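Broramau Finish Records
Data card, release 3
Last revised 23 January 2026

Summary

Broramau Finish Records is a tabular dataset of paint and surface finish orders for steel and titanium bicycle frames. It holds 1,934 order records drawn from the job books of two finishing shops, Avia and Klinhom. Each record covers one frame, from intake to final inspection. The dataset is intended for studies of scheduling, rework and color matching in small-batch finishing.

Contents

orders.csv — one row per frame, 1,934 rows
colors.csv — the 138 named colors used across both shops, with measured values
rework.csv — one row per rework event, linked to orders.csv by order_id
notes.txt — shop abbreviations and their meanings

Main fields in orders.csv

order_id: text, unique within the release
shop: avia or klinhom
material: steel or titanium
prep: blasted, brushed, polished or none
finish: powder, wet paint, anodized, clear only or mixed
color_1, color_2, color_3: keys into colors.csv; blank if not used
masking_hours: decimal, rounded to the nearest quarter hour
cure_cycles: integer
inspection: pass, pass with note, or return

Anodized areas are recorded for titanium frames only. Where a frame carries both paint and anodizing, finish is set to mixed and the order of operations is given in the field sequence.

Collection and preparation

Source entries were handwritten at Avia and typed at Klinhom. Handwritten pages were transcribed twice and differences were settled against the original page. Customer names, addresses and frame serial numbers were removed before the files were merged. Of the records in this release, 1,521 have a complete set of dates. The remainder lack a cure date, an inspection date or both, and these cells have been left blank.

Color values were measured on flat sample plates under the same lamp. Tubes were not measured. Users comparing a plate value with a finished frame should allow for the curve of the tube and for the effect of the clear coat, particularly with pearl and candy colors.

Known limitations

The two shops define masking time differently. Avia includes the layout of decals and panel lines; Klinhom begins the count when tape is first applied. The field should not be pooled without adjustment.

Return is likely underreported before December, when Klinhom introduced a separate inspection sheet. Matte finishes are few — users should be cautious in drawing conclusions from them.

Changes in this release

Duplicate Avia orders removed
Field prep split from finish
Two misspelled color names corrected in colors.csv
Mosley import script updated to read blank dates without error

Use and citation

The files may be used and shared for research and teaching, provided that the source is credited as Broramau Finish Records, release 3. Attempts to identify individual customers are not permitted. Corrections should be submitted through the Mosley issue tracker with the order_id and the name of the affected field.

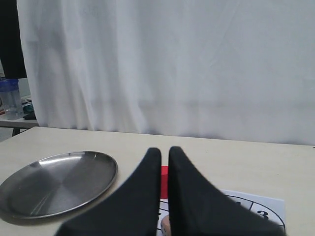
Tabletop and white curtain, with gripper fingers in the foreground.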